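Brokdale packs produce boxes and plated lunches for offices, clinics and one very particular law firm. We started with 12 customers and a borrowed van. These days we send out up to 1000 meals before noon, and the van is ours, for what that's worth.

## Who does what

Latrice Abernathy runs the packing floor and has done so through three owners and four logos. Clyde Schumacher buys the vegetables and has opinions about them. Tamsin Tran came to us in April to look after automation, a job that used to be called "unplug it and wait."

## About the robots

When the arms were announced, the break room went very quiet. Jalen Holloway updated his résumé and left a copy in the printer. He now writes the sorting routines, with a raise, and the résumé is pinned up by the microwave.

Nobody on the floor lost a job over it. What changed was the work. There's less reaching and lifting, and a good deal more explaining to a machine what "next to the eggplant" means. Packers rotate through the robot table in two-hour turns, and any of them can stop it without asking. Latrice insisted on that in writing.

Fruit and vegetables, two plates, and a lot of patience:
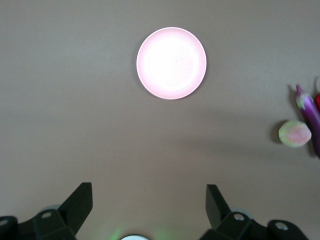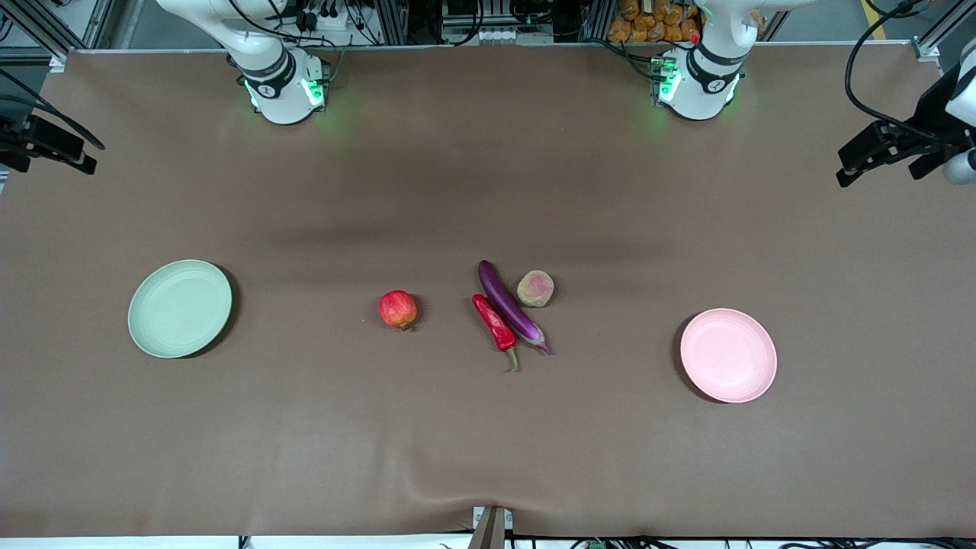
**Do I need a technical background to work here?**

Most of our packers came without one. We train new people on the clock, beginning with the stop button, and you can stay on the regular line for as long as you like.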